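LÉEME del conjunto "Trastos de cajón" (carpeta hailu)

Hola. Si has llegado hasta este archivo es porque te has descargado la carpeta entera, o porque Dayana te ha pasado el enlace y te ha dicho "léetelo antes de preguntar". Hazle caso, que luego me escribís a mí y siempre son las mismas cuatro dudas.

Qué hay dentro

Son fotos de cosas mezcladas: lo que acaba en el fondo de un cajón, de una caja de mudanza o de la bolsa esa que vive detrás de la puerta. Gafas de sol, peluches, paños, paquetes, ruedas que se soltaron de algún juguete, piezas de plástico que guardas por si acaso (yo tengo una lata llena en casa y no pienso tirarla). En total 3729 imágenes, con su hoja de etiquetas al lado. La idea salió de una charla con Kidus Kahsay sobre lo mal que ordenamos todos. Él quería una lista bonita de categorías, yo quería ver montones de verdad, con todo revuelto, y al final hicimos las dos cosas.

Cómo están organizadas las carpetas

hailu/mezcla: objetos de muchas clases juntos. Es la carpeta grande y la que más quiero.
hailu/sueltos: un solo objeto por foto. Unas 900 imágenes, muy agradecidas para empezar.
hailu/etiquetas: las hojas de texto, una por tanda.
hailu/dudas: lo que no supimos nombrar. Se aceptan sugerencias, ¡de verdad!

Los nombres de archivo llevan primero la tanda y luego un número. No busques ningún orden secreto en los números, porque Petrică renombró media carpeta una tarde de septiembre y ya no hubo manera de volver atrás.

Cómo pusimos los nombres

Lo primero fue decidir hasta dónde llegar. Una rueda es "rueda", aunque se vea clarísimo que le falta el coche. Unas gafas de sol son "gafas de sol" y no "gafas", porque Yeshi Belay se empeñó y tenía razón: si no, acababan en el mismo saco que las de leer. Con los peluches no entramos en el bicho. Lo intentamos, palabra, pero Desta veía osos donde yo veía perros y estuvimos una mañana entera con eso.

Para las piezas raras usamos la forma. Hay una columna que se llama "se_parece_a" donde apuntamos cosas como "tenedor", "gancho" o "tapón", y otra columna, "nombre", que puede quedarse vacía. Prefiero mil veces una casilla vacía a un nombre inventado. Si rellenas alguna, pon tus iniciales en la última columna, que así sé a quién preguntar.

Los colores van aparte y en palabras de andar por casa: amarillo claro, negro, marrón rojizo. Nada de códigos. Cuando algo brilla lo apuntamos también, porque los plásticos brillantes y los mates se confunden menos de lo que yo creía y me gusta poder buscarlos.

Lo que se toca y lo que se tapa

Es la parte que más trabajo dio y la que más me preguntáis. En un montón los objetos se pisan, se apoyan unos en otros o se quedan a un dedo de distancia. Tenemos tres palabras para eso: "toca", "tapa" y "cerca".

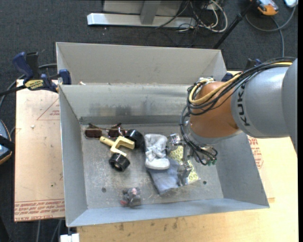
Las dos ruedas negras van en filas distintas, cada una con su relación con la pieza amarilla en forma de tenedor: la que da con el extremo derecho lleva "toca", y la que queda bajo la punta inferior lleva "cerca". Ya sé que parece una manía. Pero si las juntas en una sola fila como "ruedas" pierdes justo lo interesante, que es cómo ha caído cada cosa. Las gafas de sol, arriba a la izquierda, van en su propia fila y listo, y las patillas no se etiquetan por separado.

Si dudas entre "toca" y "cerca", pon "cerca". Con "tapa" sé más estricto: tiene que faltarte un trozo del objeto de abajo a la vista.

Cosas que sé que están mal

La tanda 5 tiene los acentos rotos en la hoja de etiquetas. Se abre bien con el editor Pustero, con los demás salen garabatos.
Hay paquetes apuntados como "bolsa" y bolsas apuntadas como "paquete". Lo iré arreglando.
En "sueltos" se coló alguna foto con dos objetos. Si encuentras una, pásala a "mezcla" y avísame.
La columna de tamaño está a medias. Solo dice grande, mediano o pequeño, y a ojo.

Si quieres echar una mano

Coge una tanda, apúntate en el archivo turnos.txt y no la sueltes hasta terminarla. Las tandas a medio hacer son un horror de juntar. Para cambios en la lista de nombres habla antes con Dayana Flores, que es quien lleva la cuenta de lo que ya existe. Y para lo de "dudas" escríbeme a mí directamente, con el nombre del archivo en el asunto.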